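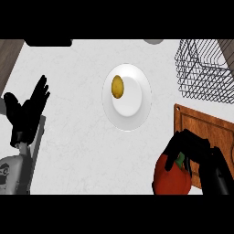
Submitted by the Tirkiner bench team, Parnine | 15 Aug 2021

Progress report to the Kingi fund: Zurari two-arm kitchen cell, simulated side

The period since May went mostly into the right hand. As reported last time, its fingers closed unevenly on rounded items, and the grip drifted as a run went on. We traced this to the joint offsets in the simulated model, which had been copied from an older calibration file. The offsets were replaced and the finger friction values set again from scratch. The red pepper is our usual test item for this hand. It has a lumpy body and a stem, and a poor grip shows up on it sooner than on anything else we have.

We logged 2,776 runs with the new settings, against the 2,000 set out in the agreement. The logs are stored with the cell configuration on the shared drive. Each run uses the same countertop layout: plate in the centre, wire basket and cutting board to the right. 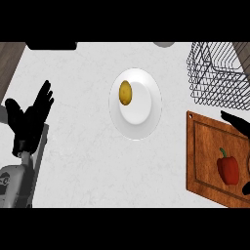 Pepper on the cutting board, right hand open beside it. Left hand held clear of the plate.

The left arm needed less work. Its resting pose was raised a little so that the open hand stays clear of the plate while the right arm is moving. We also tightened the wrist limits on both arms after finding that the left and right values did not match. Both sets are now kept in one file.

Upkeep of the cell is on a fixed routine. The offsets are checked every 40 runs by sending both arms to the home pose and comparing the joint readings with the stored ones. If any reading is out, the batch is stopped and the arm is zeroed again before it carries on. This takes 10 minutes. Changes to the model go in the maintenance log under the name of the file changed, so that an older setup can be restored.

Two items are still open. Contact between the fingers and the edge of the cutting board is slow to compute and holds up the longer batches. The basket mesh is also heavier than it needs to be, and we plan to try a simplified collision shape for it. Neither affects the budget, and no change to the funded hours is requested.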